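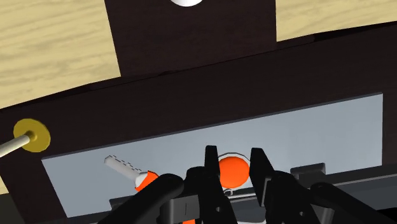
Para que serve este conjunto de dados?
Serve para estudar como os jornais locais noticiam processos disciplinares e criminais contra funcionários de escolas, desde a primeira notícia até à decisão final, quando ela chega a ser publicada.

Onport — leia-me

Olá! Comecei o Onport porque andava a fazer um trabalho sobre imprensa regional e passava as noites a abrir separadores (muitos separadores) à procura do fim de histórias que tinham começado com grande alarido. Uma suspensão aparece na primeira página, depois silêncio, e o arquivamento sai meses mais tarde num parágrafo ao fundo da página 24. Resolvi juntar tudo num sítio só, e acabou por crescer mais do que eu esperava.

O que está cá dentro

São 46 casos, recolhidos em 40 jornais locais e regionais. Cada caso tem a sua pasta, com um ficheiro de texto por notícia e um resumo escrito por mim. Há ainda uma tabela geral, casos.csv, com uma linha por caso. As colunas são estas:

id_caso: número interno, sem significado nenhum
tipo_funcao: docente, auxiliar, treinador, direção ou outro
fase: queixa, inquérito, acusação, julgamento, decisão
desfecho: condenação, absolvição, arquivamento, sanção disciplinar, desconhecido
fonte: código do jornal
mes_primeira: mês da primeira notícia
notas: o que não coube no resto

O valor "desconhecido" quer dizer que procurei e não encontrei. Por favor não o tratem como absolvição, já vi isso acontecer num gráfico e fiquei com pena de não ter avisado mais cedo!

Como foi recolhido

A primeira passagem foi feita com o Skuser, um script pequenino que escrevi para varrer arquivos abertos por palavras-chave. Apanha muita coisa que não interessa (torneios escolares, sobretudo), por isso li tudo à mão antes de aceitar. A classificação das fases segue a grelha Honkanen, que adaptei um bocado — juntei as duas categorias de inquérito numa só, porque os jornais quase nunca as distinguem.

Nomes e privacidade

Tirei os nomes de toda a gente: arguidos, vítimas, testemunhas, advogados. As escolas e as localidades também saíram. Os textos que ficaram nas pastas são paráfrases curtas, e não há qualquer pormenor sobre menores além do facto de serem alunos. Se derem por alguma coisa que escapou, abram um pedido com o id_caso e mais nada, sem copiar o trecho. Trato disso antes de qualquer outra tarefa.

Problemas conhecidos

Há 4 casos com a fase mal datada, todos do mesmo jornal, que republica notícias antigas com data nova. Estão assinalados em notas. Os acentos partem-se se abrirem a tabela sem escolher UTF-8. E a amostra puxa muito para o litoral, que é onde há mais arquivos em linha.

Licença e utilização

Podem usar para investigação e ensino, citando o Onport. Não usem para tentar identificar pessoas nem para treinar sistemas que avaliem candidatos a emprego.

Uma cópia de segurança fica no repositório Fadham, atualizada em julho. A próxima versão deve trazer os códigos dos jornais revistos e a coluna fase separada em duas.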